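许愿是怎么来的？——写给小读者的民间信仰小知识

过生日的时候，你会对着蜡烛闭上眼睛，在心里说一个愿望，然后一口气把蜡烛吹灭。看见流星，有人会赶紧许愿。走到公园的水池边，常常能看到池底躺着好多硬币，那也是别人许愿时扔下去的。

这些做法，世界各地都有，而且很久以前就有了。人们为什么要许愿？为什么要扔硬币、吹蜡烛、系红布条？这篇文章就来讲讲这些事。

一、什么叫许愿

许愿，就是把自己很想要的东西或者很希望发生的事情，在心里或者嘴上说出来，盼着它能实现。

许愿和计划不一样。计划是“我每天练十分钟跳绳，下个月要能连跳一百下”。许愿是“希望我家的小猫快点好起来”。小猫生病了，你可以带它看医生，可以喂它吃药，可是它什么时候好，你说了不算。人碰到自己做不了主的事情，就容易想到许愿。

古时候的人做不了主的事情比我们多得多。下不下雨，庄稼收成好不好，出海的船能不能回来，孩子发烧会不会退，这些事他们都很难预料。没有天气预报，没有退烧药，也没有电话可以打给船上的人。所以他们把愿望说给山听，说给树听，说给井水和星星听。

二、扔硬币的水池和水井

先说水井。干净的水对人太重要了，没有水，人活不了几天。很早以前，欧洲许多地方的人觉得泉水和水井里住着神灵，水是神灵送给人的。要喝水，要求平安，就得送点礼物给它。

他们送的礼物有针、珠子、小刀，也有硬币。考古的人清理古代泉眼时，常能在淤泥里找到这些东西，有的硬币上还能看清人像和文字。

后来，很多人已经不再相信井里有神灵，扔硬币的习惯却留了下来。意大利首都罗马有一座很有名的喷泉，叫特莱维喷泉，中文也叫许愿池。游客背对着喷泉，用右手把硬币从左肩上方扔进水里，据说这样以后就能再回到罗马。池子里的硬币会定期有人捞出来，捐给需要帮助的人。

要是你也去许愿池，有一点要记住：不要下水去捡别人的硬币。还有，动物园里的水池不要扔硬币，乌龟和鱼会把硬币吞下去，会生病。

三、挂在树上的愿望

有些地方的人把愿望挂在树上。

在中国，不少寺庙和村口有老树，树枝上系着红布条或者红丝带。有的布条上写了字，比如“全家平安”“学业进步”。人们挑老树，是觉得一棵树能活几百年，一定很有力量。红色在中国代表喜庆，也有人相信红色能把不好的东西赶走。

在日本，每年过七夕的时候，大人和孩子把愿望写在细长的彩色纸条上，挂到竹枝上。七夕的故事最早是从中国传过去的，讲的是牛郎和织女隔着银河，一年见一次面。在中国古代，七夕这天晚上女孩子会对着月亮穿针，希望自己的手变得灵巧，这个风俗叫“乞巧”。

在苏格兰和爱尔兰，也有人在泉水旁边的树上系布条。以前的人相信，用布条蘸一点泉水，擦一擦身上疼的地方，再把布条系到树上，等布条慢慢烂掉，疼痛也就跟着消失了。

你看，这些地方离得很远，古时候的人也没办法商量，做的事情却很像。研究民俗的学者对这一点很感兴趣。有的学者认为，人心里担忧的事情都差不多，想出来的办法也就差不多。也有学者认为，商人和旅行的人走来走去，把习惯从一个地方带到了另一个地方。两种说法都有道理，到现在还没有定论。

四、一口故事里的井

我们来读一个关于许愿的故事。故事发生在一个叫杰克代尔（Jekdale）的山谷。

山谷里有一口老井，叫安克拉井（Ankrah）。老人们说，谁往井里放一样自己最舍不得的东西，井就会答应他一个愿望。

有一年，山谷里整整一个夏天没有下雨，井水越来越浅。村里的人一个接一个来到井边。有人放下一把好锄头，有人放下一枚银扣子，雨还是没有来。

有个放羊的女孩，她什么值钱的东西都没有。她最舍不得的是每天早上的懒觉。于是她对着井说：“我把懒觉给你。”从那以后，她天没亮就起床，提着桶走到山那边的小河去打水，回来浇村口的菜地。

第二天，她的邻居看见了，也提起了桶。到了第四天，路上已经有长长一队人。他们走得多了，就开始嫌路远，大家商量着挖一条水沟，把河水引过来。水沟挖好那天，菜地都活了。

雨是后来才下的。有人说那是井答应了女孩的愿望，有人说秋天到了，本来就该下雨。山谷里的人为这件事争了很多年，谁也没有说服谁。

这个故事有好几种讲法。在邻近的普洛斯特尔镇（Plostell），人们讲到最后，会说井里出现了一个白胡子老爷爷，把锄头和银扣子都还给了大家。民间故事在人们嘴里传来传去，传一次就可能变一点，没有哪一种讲法是“写错了”的。

五、生日蜡烛和流星

生日蛋糕上插蜡烛，跟很多老习惯一样，很难说清是谁第一个做的。可以查到的是，两三百年前德国人给孩子过生日，已经会在蛋糕上点蜡烛了。那时候有一种做法是，孩子几岁就点几根，再多点一根，表示希望他平安地再长大一岁。

蜡烛吹灭的时候会冒出一缕烟，往上飘。古时候很多民族都相信，烟能把人说的话带到天上去。烧香也有这个意思。所以有人猜测，吹蜡烛许愿和这种想法有关系。

那为什么愿望不能说出来呢？大人常说“说出来就不灵了”。在民间信仰里，“秘密”是有力量的。故事里的咒语不能告诉外人，宝藏的位置不能告诉外人，愿望也一样。

再说流星。流星是太空里的小石块和尘土，它们飞得特别快，冲进地球的大气层以后发热发光，一眨眼就没了。古代的人不知道这些，看见天上忽然划过一道光，觉得天打开了一条缝，这时候说的话上面能听见。流星很快就消失，所以许愿也得快。

不过，在另一些地方，人们看见流星会害怕。中国古代有人认为，天上落下一颗星，地上就有一个重要的人要离开。同样是一颗流星，有的地方说它吉利，有的地方说它不吉利，可见吉利不吉利是人给它加上去的意思。

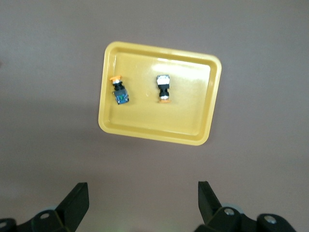 苏莱罗在读者来信里说，她小时候也往水池里扔过硬币，愿望是考试得满分，结果只得了80分，她气得想把硬币要回来。她想知道，愿望没有实现，是不是因为硬币太小了。

跟硬币大小没有关系。硬币落进水里，就沉到池底，它不会认识试卷，也不会改分数。考试得多少分，要看题目会不会做，做的时候仔细不仔细。

六、许愿到底灵不灵

这是小读者问得最多的问题，我们分开来说。

如果“灵”的意思是，许了愿，外面的世界就会跟着变，那么到现在为止，没有可靠的证据说明许愿能做到。

可是很多人觉得许愿挺灵的，这又是怎么回事呢？

第一个原因和记性有关。假如你许了32个愿望，有4个实现了，你多半会把这4个记得很牢，逢人就讲，剩下的那些过几天就忘了。时间一长，你想起来的全是实现了的愿望，就会觉得每次都灵。

第二个原因是，有些事情本来就会发生。感冒的人许愿病快点好，过几天病好了。可是大多数感冒休息几天都会好，不许愿也会好。

第三个原因是，许愿会让人想清楚自己要什么。一个孩子许愿学会游泳，他心里就一直惦记着这件事，看见游泳班招生会多看一眼，下水的时候也愿意多试几次。后来他真的学会了，功劳是他自己的，许愿算是提醒了他。

七、怎样对待别人的信仰

你可能有同学家里过年要去庙里烧香，也可能有同学家里每个星期都去教堂，还有的同学家里什么都不拜。每家人的习惯不一样。

到别人许愿或者祈祷的地方去，要注意这几件事：
说话小声一点，不要跑来跑去。
别人挂的布条、木牌和纸条，不要扯下来，也不要大声念上面的字。
想拍照，先问一问大人可不可以。
不懂的地方可以问，问的时候不要笑话人家。

也有人利用别人的愿望骗钱。如果有陌生人对你说，给他钱，他就能让你的愿望实现，或者说不给钱就会倒霉，不要相信，马上走开，告诉爸爸妈妈或者老师。

八、动手试一试

你可以做一个小小的调查。找一个本子，问问家里的长辈，他们小时候是怎么许愿的，对着什么许，要不要扔东西或者系东西，愿望能不能说出来。

把听到的写下来，写清楚是谁讲的，他小时候住在哪里。如果爷爷和外婆说的不一样，两种都要写，不用改成一样的。研究民俗的人就是这样工作的，他们走很多路，听很多人讲，再把不同的讲法放在一起比较。

你还可以做一个愿望实验。拿一张纸，写下四个小愿望，比如“明天是晴天”“这个星期能见到表哥”。写好日期，把纸夹在书里。过一个月拿出来，实现了的画圈，没有实现的画叉，一个也不要漏掉。要是从一月开始做，到年底你就有十二张纸了，可以数一数圈多还是叉多。

小词典

民间信仰：普通人一代一代传下来的相信和做法，不一定写在书里。
民俗：一个地方的人共同的生活习惯，包括过节、讲故事、唱歌、做吃的等等。
还愿：愿望实现以后，回到许愿的地方表示感谢。
乞巧：古代女孩子在七夕晚上做的活动，希望自己心灵手巧。
吉利：预示着好事的意思。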